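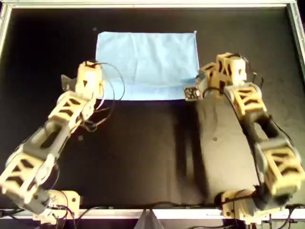

GUIDES > OPEN DAYS AND DEMOS

How to Run a Towel-Folding Demo at Your Open Day

I have stood next to a lot of robot demos, and folding is still the one I'd pick every time. People fold towels at home. They know exactly what a good fold looks like, so they start rooting for the arms within seconds (and groaning when a corner slips!).

What follows is how we set ours up for the Darton open day in January, with two arms, one blue towel and a black table. Ingrid Pettigrew ran the table with me and a lot of the good ideas are hers.

Step 1: Clear the table
Start with a plain, dark, matte surface and a light towel. Pale blue on black reads beautifully, both for the cameras and for the people in the back row. Wipe the surface down first, then again after lunch. Dust and lint show up on black like you wouldn't believe.

Step 2: Lay the towel flat between the arms
Set it near the far side, wider than it is tall, with the grippers waiting on either side. Small creases are fine, so don't iron it. At Mellard they pressed every towel the night before, and then the first kid who got to lay one down left it wrinkled and the whole routine went sideways. Practice with wrinkles.

Step 3: Check the cables
Move each arm slowly through its full reach and watch the loops at the wrist. Ours swing out over the table quite close to the cloth. If a loop drags over the towel during the slow pass, stop and re-tie it.

Step 4: Do a dry run before the doors open
We opened at 9 and wanted 5 clean folds in a row before then. Take the time to get them. If you miss one, start the count over.

Step 5: Let the crowd get a good look at the result
When the fold is finished, pause. Leave the towel where it is and give people a chance to lean in. Terry cloth is thick and springy, and the short ends like to curl up, like the raised corner next to the gripper in the side view. I love pointing that out! A visitor who has noticed the curl will ask a much better question than "how fast does it go?"

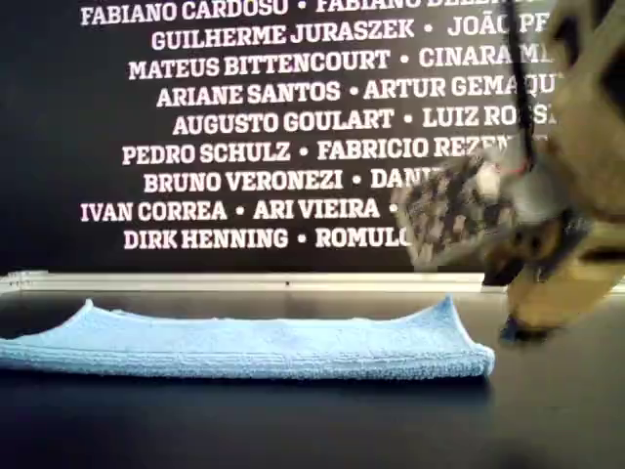 Talking to visitors while it runs

Keep your talk short and let people interrupt. I usually say what the arms are about to try, then go quiet until they've done it.

Have an answer ready for "how did it learn that?" Ours was that we had recorded roughly 2000 folds with that kind of towel, and then I'd ask them how many they thought they'd folded themselves. Great conversations came out of that one.

When a fold goes wrong, say so, flatten the towel and go again. The Tefera group hides the table during resets and I think they lose people that way. Our biggest crowd of the day, just after 2, gathered during a string of misses.

Packing up

Park both arms and cut the power before you touch the cables. Shake out the towels and bag them separately from the tools. Write down which step stalled most often while you still remember it. Our notes went into the Clerkel folder that same evening, and we were already fixing the second fold by Wednesday.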